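Subject: Re: [upholstery-care] Conditioner on pigmented leather
From: Adelmo Parisi
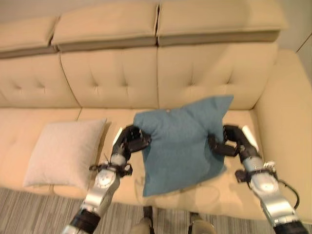
Does pigmented leather need conditioner at all?
Very little. The finish is a polymer film, and most of what you apply stays on top of it until you wipe it off or sit on it.

Grasau wrote:
> I have been conditioning every month with the Colombo cream, as
> the shop recommended. The seats have gone tacky and pick up
> dye from jeans. Is the cream too rich, or am I using too much?
> Room humidity is 36 percent in February, if that matters.

Both, I suspect. Tackiness on a finished hide is usually residue. Stop the cream for now and clean one seat as a test:

Mix a pH-neutral leather cleaner per the label. Foam it on a sponge, wring the sponge out, and work one panel at a time. Wipe with a second cloth dampened in plain water. Let it dry overnight away from the radiator, then check again in the morning. If it still drags under a dry fingertip, repeat once. If it drags after the second pass, the topcoat itself may have softened, and no cleaner will fix that.

Do not use alcohol wipes for the dye marks. They lift fresh dye and take the topcoat with it. I ruined an armrest in Sollville that way and had to respray it.

Humidity of 36 percent is fine. I would only worry if the sofa is next to a heat source.

On abrasion: I ran the Jastema topcoat on scrap with a dry felt pad for 1,000 cycles and saw no color transfer. The same scrap with cream left on it marked the pad at 109. One sample each, so treat it accordingly.

For aniline or nubuck, ignore all of the above. Put a drop of water on a hidden spot first. If it darkens the leather, you have an unsealed hide and need a different routine.

Adelmo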